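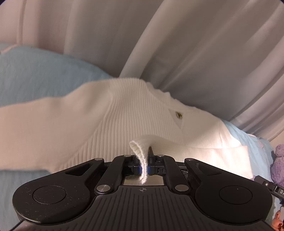 *White knitted sweater laid on light blue bedding.*

## Folding a ribbed sweater with wide sleeves

**Refilwe Potgieter**

I would appreciate advice on folding a white knitted sweater with a ribbed body and smooth, wide sleeves. At present I lay it out on the bed and fold it in half lengthwise, with the sleeves placed on top of each other. By the time it reaches the shelf, the sleeves have slipped out and a crease runs down the center of the ribbing. Hanging is not suitable, as an earlier sweater from Girora lengthened noticeably on the hanger. The shelf is shallow, and the finished bundle should be no more than 7 inches high. Is there a method that keeps the ribs straight?

**Eskildsen107**

The usual method for heavier knitwear should serve you well.

1. Lay the sweater face down and smooth it by hand in the direction of the ribs. Do not pull at the hem.
2. Fold one side toward the center, so that the new edge runs parallel to the ribs.
3. Turn the sleeve down along the back. A wide sleeve will usually need a second fold at the elbow so that it does not extend past the body.
4. Repeat on the other side.
5. Fold the hem up to the middle, then fold once more to the neckline.

The front remains free of any lengthwise crease. A sheet of plain tissue paper may be placed inside the last fold – this is advisable if the sweater will be stored from January until the next cold season. Please ensure that the garment is fully dry beforehand.

**burkport_184**

Rolling is quicker. I roll all of mine and have had no complaints.

**Refilwe Potgieter**

Thank you both. I tried rolling first, but the sleeves made the roll too thick for the shelf. The face-down method fits, and the sleeves have stayed in place. I left out the tissue paper, as the sweater is worn most weeks.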